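Chapter 7
Fruit Set, Ripening and Storage Life

7.1 Introduction

The previous chapter dealt with the vegetative growth of crops raised under cover. This chapter takes up the fruit, from the closing of the flower to the point at which the harvested product is no longer fit for sale. Most of the discussion concerns fleshy fruits, and in particular those which continue to ripen after they have been picked. Dry fruits, grains and nuts are treated in Chapter 9.

A fruit is the ripened ovary of a flower, together with any other parts of the flower that stay attached to it. This definition is botanical and takes no account of use in the kitchen. Cucumbers, peppers, squashes and aubergines are fruits under the definition. Rhubarb, which is eaten as a dessert, is a leaf stalk. Trade rules and tariff schedules often follow culinary use, and the reader should check which sense is meant before comparing figures from different sources.

7.2 Terms used in this chapter

Fruit set is the stage at which the ovary begins to swell and the flower parts that are no longer needed wither or fall. In most crops it follows pollination, although some varieties set fruit without seed.

Maturity is the stage at which a fruit can complete its ripening if it is removed from the plant. A fruit may be mature and still be hard, green and sour.

Ripening is the group of changes that make a mature fruit fit to eat. Starch is converted to sugar in many species, acids fall, the cell walls soften and the green pigment breaks down.

Senescence is the decline that follows ripening. The tissue loses water and firmness, and becomes open to attack by moulds.

7.3 The parts of the fruit

The wall of the ovary becomes the pericarp, which has three layers: an outer skin, a middle layer and an inner layer. In a berry all three are soft at maturity. In a drupe, such as a plum, the inner layer hardens into a stone. The tomato is a true berry. Its seeds lie in a jelly within two or more chambers, and its calyx usually stays attached to the fruit until it is picked or graded.
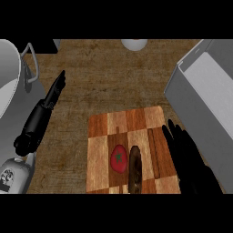
Figure 7.1 Tomato with the calyx attached, seen from above. Computer-rendered view.

The calyx has some value as a guide to freshness. It has a large surface for its weight and loses water faster than the fruit beneath it, so that it wilts and browns while the skin is still sound. For this reason some buyers ask for fruit with the calyx in place. Others prefer it removed, as a stiff stalk can pierce neighbouring fruit in a deep tray.

The skin of a tomato has no stomata. Much of the exchange of gas and water vapour takes place through the scar left by the stalk, and sealing this scar slows both processes. The effect is used in Exercise 7.4.

7.4 Two patterns of respiration

Fruits are divided into two groups according to how their respiration changes with age. In climacteric fruits the rate rises sharply at the start of ripening, together with the output of ethylene, and later falls. Apples, bananas, pears and tomatoes belong to this group. In non-climacteric fruits, among them grapes, strawberries and citrus, the rate declines slowly and there is no such peak.

The distinction has practical results. A climacteric fruit may be picked when mature but unripe, carried while firm, and ripened near the point of sale. A non-climacteric fruit gains little in eating quality once it has been picked, and must be left on the plant until it is ready.

7.5 The Fuvberg trial

Several sections below draw on a storage trial run at Fuvberg by Elias Atallah. Fruit was supplied by the Khalaf glasshouses and picked in June. A total of 1066 fruits passed grading. From these, 200 were drawn for firmness tests and a further 40 were kept for measurement of water loss. The remainder were stored in two rooms held at different temperatures. All fruit was weighed before storage and again on removal.

The trial was designed to compare storage temperatures within one variety. It does not support conclusions about other varieties, and the results in Table 7.2 should be read with that limit in mind. The method of measuring firmness is set out in section 7.8, and the treatment of missing readings in Appendix C.

7.6 Ethylene and its control

Ethylene is a simple gas produced by the tissues of most plants. At low concentrations it starts ripening in climacteric fruits that have reached maturity.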